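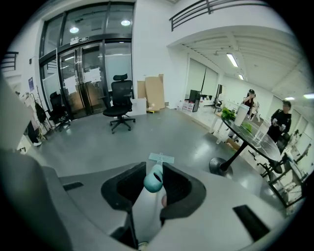
White spray bottle with a pale teal trigger head, with the glass doors far behind.

How to clean glass entrance doors and the floor in front of them

By Nigel Hollis

Glass doors in a shared office pick up fingerprints at hand height and dust along the bottom of the metal frame. A smooth grey floor shows every drip. Both can be done in one go with a spray bottle, two cloths and a flat mop, and it takes 20 minutes if you clear the area first.

What you need

A trigger spray bottle
Glass cleaner, or water with a small splash of white vinegar
Two microfibre cloths, one for washing and one for drying
A flat mop and a bucket
A plastic scraper for tape marks
A soft brush

Before you start

Move any chairs well back from the doors. Office chairs on castors should be lifted over door tracks and mats, not dragged. Turn them over while you have them out and pull any hair and thread from the wheels.

Flattened cardboard should go out to the recycling before you get any water near it. If it has to stay until collection day, stand it on a sheet of plastic. Pick up packing foam and small bits by hand, as they only travel about if you sweep them.

Take down paper notices. Peel the tape slowly, keeping it close to the glass. Most notices are out of date anyway, so ask whoever put them up before you stick them back.

Cleaning the glass

1. Brush the frame from top to bottom, including the ledge under the top panels.

2. Warm any leftover tape glue with a cloth wrung out in hot water. Leave it for a minute, then push it off with the plastic scraper held flat.

3. Set the nozzle to a fine mist. Spray the cloth for the edges and the glass for the middle. Keep the spray off door closers and locks.

4. Wipe across the glass in overlapping strokes, starting at the top. Change to the dry cloth before the panel dries by itself.

5. Do the side panels next, then the other face of the doors. Wipe up and down on that face - if there is a streak left, you can tell which side it is on.

6. Wipe the handles last with a clean part of the cloth.

The floor

Sweep first, then mop with warm water and a little neutral floor cleaner. Work backwards from the doors. On an epoxy floor avoid anything gritty, and leave out the vinegar, which can dull the shine over time. Put a wet floor sign on both sides of the doors and let it dry fully before the chairs go back.

Afterwards

Empty the bottle if you mixed your own, or label it with the contents. Squirt clean water through the trigger a few times so it does not clog. Wash the cloths without fabric softener, which leaves smears - Botond Veres pointed this out after our May page and he was right.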